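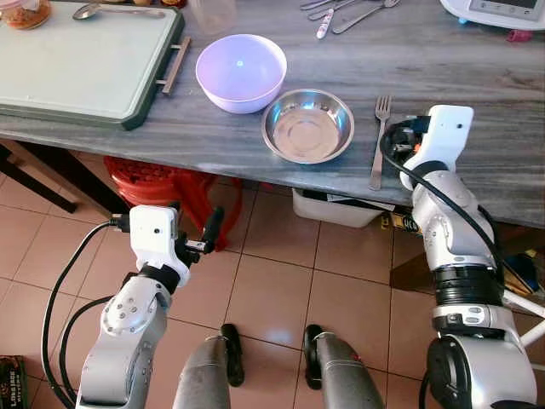 Areeba Kiani wants to know why the kitchen guidance still asks for plastic and metal bowls to be stored apart, when they nest perfectly well in a single stack. Her kitchen has one deep shelf, she writes, and two stacks take up most of it.

The guidance dates from February and was written for the larger cupboards at Laxdal. It assumed that each material would have its own shelf. Where there is only one shelf, a single stack is acceptable under the following conditions.

Steel bowls go at the bottom and plastic at the top. A steel rim resting on the inside of a plastic bowl leaves fine scratches, and scratched plastic holds grease and color after washing. If the steel bowl is the smaller of the two, place a folded cloth between them. Bowls must be fully dry before stacking – water trapped between two close-fitting bowls leaves marks on steel and makes the pair hard to separate.

Cutlery is a separate matter. Forks, spoons and knives should not be stored inside the bowls, even for a short time. They go in the drawer tray, handles toward the front. During preparation, keep them on the cutting board or well back on the counter, with no handle projecting past the front edge. Knives are washed singly and put away first.

Cutting boards are stored upright, never under a stack. A board with a metal handle should stand with the handle uppermost, so that water does not collect where it joins the board.

Deirdre Breathnach has asked for the same text on the inside of the cupboard doors at Birnmont. The revised sheet runs to 2 pages and replaces the February version. Old copies can be recycled. Questions on shelf depth go to Iraís Espinoza, with the inside measurement of the cupboard.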